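Bench notebook, combs and small grooming tools
February 2, 2025
By Tshepo Hlongwane
Print | E-mail this page
3 comments | 2 shares

Continuing from the July pages. The tail combs from Proltositz came back from the second molding run and I spent the morning sorting them before anything went to Krishnan for the drop checks. 546 pieces in the carton by the packing slip. I pulled 71 for a closer look and left the rest taped up.

What I was checking, in this order: flash between the teeth, straightness of the handle, the step where the neck meets the spine, and whether the end cap turns. The old batch had flash you could feel with a thumbnail near the end tooth. Most of these are clean. Of the 71, I set aside 43 as good with no marks at all. The others have small faults, mostly a faint line along the underside of the handle where the two halves of the mold meet. That line would pass for Trimness but I want to see it next to the Mukitau samples before I say so.

Color is closer to what we asked for. The first run was too green under the bench lamp and everyone complained. The new one is a dull olive brown and stays that way by the window. The surface is matte, which I prefer, and it does not show fingerprints the way the polished ones did.

Moved to the tiled floor after lunch. The bench mat has a curl in it now and I don't trust it for judging whether a handle is straight. The floor tiles are not perfectly even either, but good enough to rock a comb on and watch the shadow under the handle. If the handle is bowed the shadow gets wider in the middle.

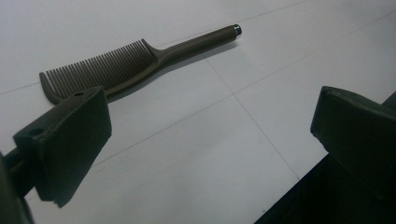

Tail comb on the floor tiles, handle to the upper right, fine teeth toward the lower left.

Notes on tooth length. They are longer near the neck and get shorter going out toward the end tooth. This follows the drawing. On the first run the taper was hardly there and the comb dragged when you turned it to make a parting. I tried six of the new ones on the practice head with the coarse hair and they went through without catching. Tried one on the fine hair and it picked up static, same as before. Not a molding problem, so leaving it out of the report.

The thick end tooth still bothers me. It curves down like a small hook and it is meant to protect the fine teeth when the comb goes into a pocket or a jar. Fine for that. But on the practice head it snagged twice when I came in at a low angle. I would take a little off the tip and leave the rest alone. Marked up a copy of the drawing in pencil, it's in the blue folder.

End caps: two turned when I twisted them hard. Neither came off. Both combs bagged separately and labeled CAP. Ask Proltositz whether the caps are pressed in or glued now, the letter with the shipment doesn't say.

Handle is slim enough for sectioning. I had asked for it slightly thinner at the neck and they did that, but I have not bent one far enough to know if it is weaker there. Krishnan has the jig for that.

To do:
- compare mold line with the Mukitau samples
- send the marked drawing for the end tooth
- bend check at the neck, ten pieces
- order a new bench mat, the flat kind
- wipe the floor combs down before they go back in the carton

Print | E-mail this page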